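Subject: Re: [solirach-users] right hand width stuck, then jumps

Kit as worn at our end, right hand lead on the floor side.

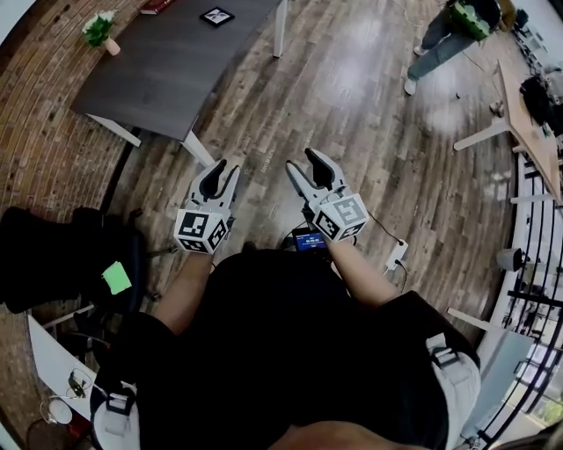
Both grippers held out front, cable from the right one going down to the floor by the power strip.

Melina, yes, we have had this. Twice now. Typing fast because the room goes to someone else at 4, so sorry for the mess.

You wrote:

> Has anyone else on Solirach seen the right hand just stop
> reporting jaw width in the middle of a take? Left is fine
> the whole time. Ours sits at one value for a while and then
> jumps to the correct number like nothing happened. No error,
> no beep. We only caught it because the replay arm closed on
> a mug after it should have let go, and dragged it off the
> table. Mug is dead. Operator was standing closer than she
> should have been, so I am writing it up as a safety item
> and not just bad data. Running the November build here.
>
> Also does anybody tape down the leads or do you let them hang?
>
> Melina Athanasiadis
> Kurian, Nustville site

Same build as you. Same symptom, flat line and then a jump. Ours was less exciting, the arm held on to a sponge and kept pushing it into the sink wall until I hit the stop. Current limit did not trip. I would have expected it to. Separate problem maybe, but please somebody look at it.

What I know so far:

The frozen stretch is not in the video. Pictures keep coming, tags track fine, position of the hand is good all the way through. Only the width goes. So anything that checks for dropped frames passes the take as clean. That's the part that bothers me most. We had 2,130 takes in the folder marked OK and I can't tell you how many I trust this morning.

I can make it happen. Not every time. Reach far forward and out to the right, then turn the wrist palm up, and the lead goes tight at the plug. Wiggle it there and the width freezes. Let the arm come back in and it recovers by itself a second or two later. Left hand, same motion, never did it for me.

Swapped leads between hands. Fault went with the lead, mostly. Got it once on the left with the suspect lead, then could not get it again in maybe twenty minutes of trying. So I want to say it's the lead but I would not bet the arm on it. The plug on the right body also feels looser than the left one, you can rock it with a fingernail. Didn't have a spare body to try.

To your tape question: we let them hang, and it's bad. The lead runs down from the right hand to the floor, and every time you step back you can catch it with your heel. I did it on Friday and felt it yank the gripper. Nothing fell but it was close, and that same take has the flat line in it. We are going to clip it to the shoulder strap with some slack at the wrist. If you tape it, don't tape right up at the plug, you'll just move the bend to the worst place. Ask me how I know.

The small display on the front of the harness did not show anything wrong during the freeze, by the way. I had somebody watch it while I wiggled. So please don't rely on that as your check, I was.

What we're doing until there's a fix:

No replay on the arm from any take that hasn't been through the width check. The check is dumb: if the width has not changed at all for 2 seconds while the hand is moving, throw the take in a separate folder and look at it by hand. A real hand always has a little noise in the number, a dead one is perfectly flat. It flags some good ones too where the person is just gripping hard against the stop. Fine with me.

Second person on the stop button for all replays, and nobody inside the tape line, including me.

Open and close both hands fully at the start and the end of every take. Doesnt catch a freeze in the middle but does catch a lead that has gone for good.

I sent the suspect lead to the Pleridora people who built the harness, no answer yet. If you still have yours please DON'T throw it out, and don't cut it open either, they will want it whole. Write down which hand it was on.

Two questions back at you. Was the mug take one where she was reaching to the right? And is your lead the original or one of the replacements? Ours is a replacement, a bit thinner than the first one and stiffer at the plug end.

Will post the check script tonight once I take our paths out of it. Got to clear the room.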